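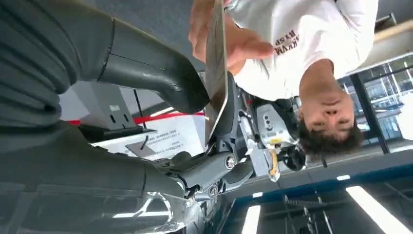 Slide 1: a thin flat panel, hand on it

Dodstead supporters' evening, my notes, 2 Oct 2026

Hello everybody, thanks for coming out on a Friday. Check the mic at the back. Say the bar stays open!

Start with the loans. I've watched Dodstead since 2000 and I don't think I've ever seen us lean on borrowed players the way we did last season. We had 3 of them starting most weeks, and two were good enough that I stopped caring whose contract they were on. Then June came and they all went home. (Pause here, people will groan.)

My feeling is we should borrow fewer and keep them longer. A kid who comes for a month spends half of it learning everyone's nickname. Give him the whole season and he might learn where our right back likes the ball – which is over the top, every time, even when it's windy.

Talk about the Zukiditz game. We had 2254 in, best crowd of the season, and the two loan lads on the wings ran themselves silly. I'm still cross about the second goal. Don't go on about the second goal.

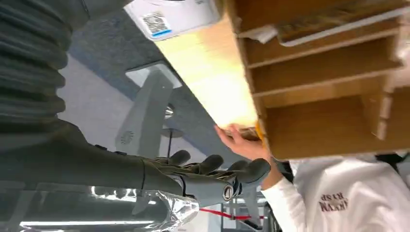 Slide 2: robotic hand, fingers spread, and the plywood cubbies

Now compare the Wallier Cup tie. Crowd of 361, rain sideways, and we played four of our own youth team. We lost by one and I drove home happier than I had in weeks. You could hear them shouting at each other the whole match, and the little left winger tried the same trick five times until it came off.

So what would I do? Put the loan money toward a second youth coach. Keep one spot for a proper loan striker, because let's face it, we can't finish. And play the Wallier kids in the league before spring, when the table still gives us room for a mistake or two.

Skip the Mateos Park pitch stuff if we're past nine. Someone will ask about the drainage anyway.

Questions, then raffle.

Print this page | E-mail this page

Comments

Good talk but you DID go on about the second goal.

Would keep two loans myself. One injury and we're stuck with no striker till the window opens.

Was it offside though? I was behind a pillar.

Related
Zukiditz away: coach times and parking
Wallier Cup: who we could draw next
Mateos Park drainage update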